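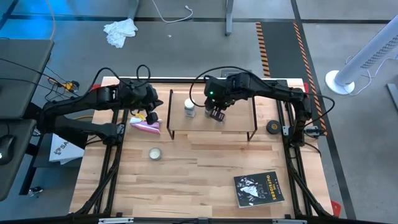 **Aula 4 – Comparar garras sem acreditar no catálogo**

A Zornix anuncia 507 ciclos sem falha para a sua garra. Com que objetos? A ficha não diz. Antes de comparar com a Bimero, fixem o protocolo:

- 10 tentativas por objeto, com a mesma pose inicial
- registar *todas* as quedas, também as "sem importância"
- frascos, livro e caixa – nada de cubos de teste

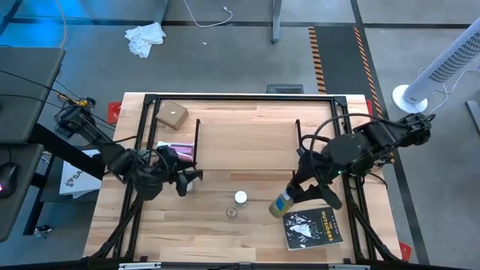

Uma preensão inclinada conta como sucesso? Emmanuel Shemweta defende que sim; eu só conto depois de pousar o objeto direito.

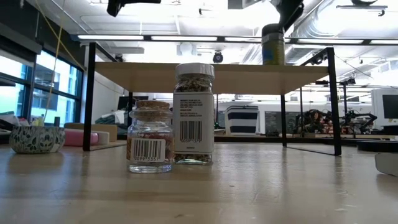
*Fig. 2 – Garra com recipiente cilíndrico, mesmo por cima da prateleira.*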